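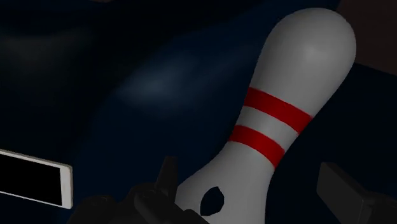 A simulated bowling pin between the gripper fingers, with a hole in the mesh of its lower body.

The planning software that Fumska has been building for the past two years spends most of its life in simulation. The team writes the code that decides where a robot hand should close on an object, how the arm should get there, and what to do when the first plan stops making sense. The developer who leads that work agreed to talk on the condition that the conversation stay on the software. We spoke by video call from the company's office in Bikham.

Much of the last release went into objects with bad geometry. The test library holds 508 object models, and 115 of them have something wrong with the surface: holes, flipped faces, walls with no thickness. The bowling pin is one of these.

"We used to repair every model before it went in," the developer said. "Then we looked at what our depth sensors give us on real objects, and it was full of gaps. The planner had only ever seen clean shapes. So we stopped repairing some of them and started grading the planner on how it handled the damage."

The trouble with a hole is that two parts of the software can disagree about it. The renderer draws an opening. The collision checker, which works from a simplified version of the shape, usually fills it in. A grasp planned from the camera view will avoid the area, and a grasp planned from the collision shape may put a finger straight across it.

"For a long time we had both of those running and whichever answered first won," the developer said. "You'd run the same test twice and get two different grasps. It took us weeks to see that it was a timing problem. We kept blaming the perception model."

The fix was to have one module own the shape. It takes the camera data and any stored model, builds a single estimate, and marks each patch of surface as seen, guessed or missing. Every other module has to ask it. The planner can still place a finger on a guessed patch, but the grasp gets a lower score. Missing patches are off limits.

I asked whether that made the planner too cautious.

"At first, yes. It refused a lot of objects it could have picked up. On a pin you have the neck, you have the body, you have plenty of choices. On something small, one missing patch can take away every grasp you had. We ended up letting it move the camera and look again before it gives up."

That second look is now part of the standard sequence. The planner picks a new viewpoint, moves the wrist, and updates the estimate. It is allowed to do this 8 times before it reports a failure. The developer said the limit was picked by hand and will probably change.

Lighting is the other thing the team varies. Many of the test scenes are kept dark on purpose, with dull highlights on the table surface and black screens or other dark objects near the target. Segmentation, the step that separates one object from another, tends to fail there first.

"A white object on dark blue is easy. The robot's own fingers on dark blue are hard," the developer said. "If the software loses track of the fingers, it can decide they're part of the background, or part of the object. We mask them out using the joint angles, but the mask is only as good as the calibration."

The calibration tool came out of an older project called Wuvcombe, which was a log viewer before it was anything else. It still does that job. An engineer can load a run, step through it, and see what each module believed at each moment. The developer called it the most useful thing the company has written, and also the ugliest.

"The planner gets the attention, but I open the viewer every morning. If I can see that the shape estimate was wrong before the arm moved, I don't waste a day reading planner code."

Not everything carries over to hardware. Contact is still poorly modeled, the developer said, and a smooth, rounded object that stays put in simulation may roll away from a real hand. The team runs a smaller set of trials on the physical arm and uses the results to adjust friction values. Fröhlich, the firm that lends them bench space for those trials, gets early builds in return.

The next release is planned for July. It will include the shared shape module and a new version of the viewer. The camera planning will stay switched off by default until the team has settled on a better rule for when to stop looking.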